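Week 5: who gets counted, and who gets the seats

Last updated: 17 February 2018

Right, last week we got as far as quotas on paper, and I promised we'd look at what happens when a group decides it wants to be on the list. I've cleaned up my notes a bit for those of you who missed it (the slides were a mess, sorry!).

Start with the basic puzzle. A state sets aside a share of public jobs and college places for groups it calls disadvantaged. Somebody has to draw the line, and the line is nearly always drawn with old numbers. So the first thing I want you to ask of any reservation policy is dull but important: which count is this based on, and who did the counting?

We'll use the Twal district survey all term, so do get hold of it. It covers 3193 households in 116 villages, and it asks for caste, land held, years of schooling and main source of income. I like it because it's small enough to read through on a wet afternoon, and because the people who ran it wrote down what went wrong. In 8 villages the caste question was left blank by most households, and the authors say so in a footnote instead of quietly filling the gaps.

Now, land. You'll notice that groups with a fair amount of land can still feel they're slipping. Holdings get split between children, farm prices wobble, and a government post starts to look like the only safe thing going. Londero calls this "relative decline" and Miletti calls it "status panic". I prefer Londero's term, mostly because panic makes it sound as if people haven't thought about it, and they have! Read both and make up your own mind.

A word on percentages, because essays go wrong here every year. If a group is 20 per cent of the district, that tells you nothing about its share of clerks, teachers or police officers. You need both figures, for the same place and the same year. Please don't borrow one from the district and the other from the whole state (you know who you are).

For the seminar in the last week of February:

- Londero, chapter on landowning castes
- Miletti, the shorter article only
- Twal survey, tables on schooling, plus the footnotes

Reading is on Trustik under this week's folder. Bring one table you don't believe and be ready to say why.

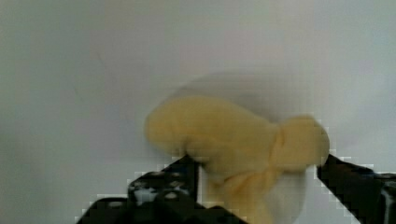
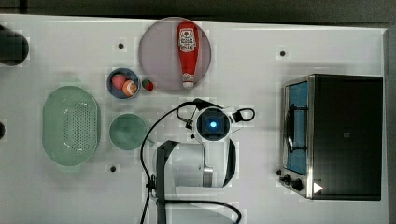

First picture: yellow fabric, bunched up. Second: ketchup bottle on a round plate, with a small bowl nearby.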